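Home | Essays | Kitchen Table | Letters | About | Subscribe

Filed under: Home Life, Opinion

In Praise of the Second-Best Towel

My grandmother kept 44 dish towels in a drawer built for maybe half that many, and I know the number because when she died it fell to me to empty the drawer, and I sat on the linoleum and counted them (I was putting off the good china, if you want the truth). A few had never been used. They still had the crease down the middle from the store. The rest were in every stage of a towel's life, from slightly faded to so thin you could read a recipe through them, and the thin ones were on top, where she could reach them.

I have been thinking about that drawer all summer, ever since a catalog came to my house from a company called Vurkent, which sells what it calls a complete household textile system. You send them your old linens, they send you new ones in matching colors, and every so often they do it again. It's a handsome catalog. I read it twice on the porch with my feet up. And then I got quietly cross, and I have stayed cross, and my family has suggested I write it down so that they can stop hearing it over supper.

My complaint is that a cloth isn't much good until it's a bit old. Anybody who has tried to dry a glass with a brand-new towel knows this. It pushes the water from one side to the other and leaves fuzz behind for your trouble. It needs washing, and then it needs washing again, and somewhere in the second year it goes soft and thirsty and begins to earn its spot on the oven door. To mail it away at that point seems to me like planting a pear tree and selling the house the week before the pears come in.
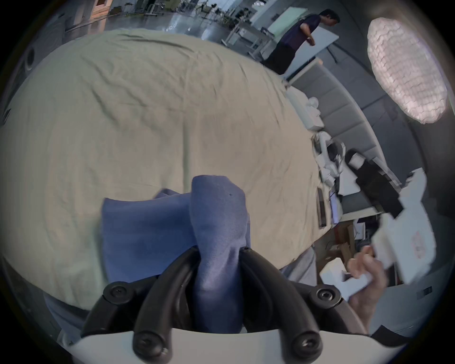 I'll grant that there's another side to it. A friend of mine, who keeps a much nicer home than I do, says that she likes opening a closet and seeing everything match, and that it settles her nerves after a day at work. I believe her. I've stood in front of her closet and felt my own nerves settle a little. There is a real pleasure in a straight stack, and I wouldn't take it away from a tired person. But her guests are afraid to wipe anything up at her house! I spilled coffee there last November and stood holding my cuff against the counter, because every cloth in sight looked too good for coffee.

That's the thing about second-best. It lets people help. In my grandmother's kitchen a child of five could be handed a towel and trusted with it, and so could an uncle with motor oil up to his elbows. You never had to ask which one. The towels by the sink were for anything, the ones in the drawer were for nearly anything, and the creased ones at the bottom were for the minister, who as far as I know always dried his own hands on his trousers.

I do think something happens to a family when all its things are best things. We had a spell of that ourselves, early in our marriage, when we had two of everything and all of it had come wrapped. We were so careful. I ironed pillowcases. I remember being truly upset over a mark on a bath mat, which is a thing made for people to stand on with wet feet. It took a baby and then a dog to cure us, and I have been easier to live with from that day on, or so I'm told.

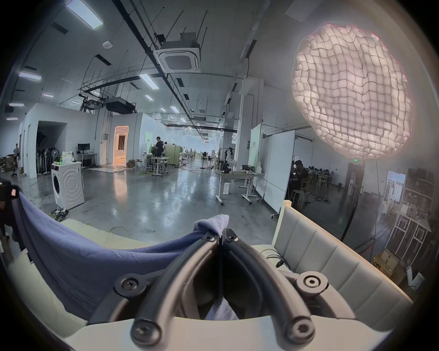 Now, I know some people will say this is all very well for someone with a drawer to inherit. Fair enough. But I'd point out that worn cloth is about the cheapest comfort going. The thrift shop on Huỳnh Street, three blocks from me, sells old flannel sheets by the bag, and I've cut up enough of them to keep us in dust rags until I'm buried. My neighbor across the way swears by worn-out T-shirts for windows. I have a pale yellow bath towel that has been, in order, a wedding present, a beach towel, a dog towel, and the thing I kneel on to weed the beans. It has never once been the wrong towel for the job.

There's an old household book at our library, printed in 1813, that spends a good long while on the turning of sheets. You cut the sheet down the worn middle, sewed the outside edges together, and hemmed the rest, and then you had another several years out of it, with a seam down the center to remind you which side was yours. I wouldn't want to go back to that, to be clear. I have tried it exactly once and slept badly on the ridge. But I liked the way the writer took it for granted that a sheet had a middle age, and that the middle age was worth some trouble.
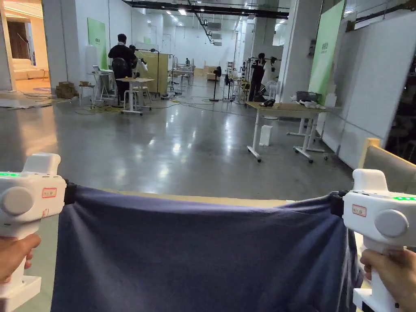 A dark blue cloth, held out by its two top corners.

The Vurkent people say on their back cover that the average family owns linens it no longer loves. Well, I suppose so. I can't say I love the gray rag under my sink, the one with the scorch mark shaped like Florida. I'd miss it, though. I reach for it without looking, and my hand knows it from all the others, and I don't see how you could order that from a catalog in any color. When it finally goes to pieces I'll promote something else, and the bath towel people can keep sending me their mail.

Comments (4)

suvham_reader: My mother did the seam down the middle too! We fought over who got the side with more blanket, never mind the seam. Thank you for this.

Porchlight: I'm the matching closet type and I feel a little picked on, but I'll admit my husband dries his hands on the curtains because he's scared of the towels.

Two Cats One Mop: Flour sack towels are the exception. Good from the second wash. Otherwise agree with every word.

beanrow: What kind of beans?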